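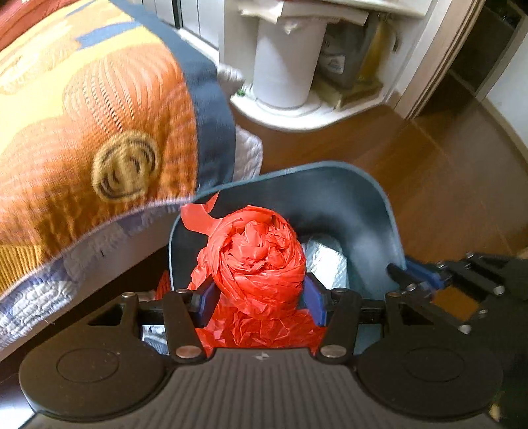
21 de noviembre de 2023
Por Přemysl Vrabec

La clasificación de envases y bolsas en el local de Grustside sigue el calendario acordado con la Fundación Hrnčiar. En este periodo se han revisado 408 artículos, casi todos restos de embalaje doméstico recogidos en Bunau. Las bolsas finas de plástico, como la roja que está retorcida en el cubo gris verdoso, van de momento al mismo recipiente que los envoltorios brillantes, blancos o plateados. Ese grupo mixto es el que más tiempo nos lleva, porque hay que abrir cada bolsa anudada o enrollada antes de decidir su destino.

Hemos atendido a 30 hogares de los 39 inscritos. Los nueve restantes pidieron empezar en febrero y así consta en la lista actualizada. No se ha dado de baja ninguno.

Gasto: se han comprado cinco cubos nuevos y una mesa de trabajo. El transporte a Furkdale ha salido más caro de lo previsto, y la diferencia se ha cubierto con la partida de imprenta, que estaba casi sin usar. Las facturas van en el anexo.

Pendiente: separar las bolsas de asas de los envoltorios en dos recipientes distintos y rehacer las etiquetas, que se despegan. La planta de Furkdale todavía no ha confirmado si acepta el plástico fino de color. Si la respuesta es negativa, habrá que buscar otro destino y presentaremos un presupuesto aparte.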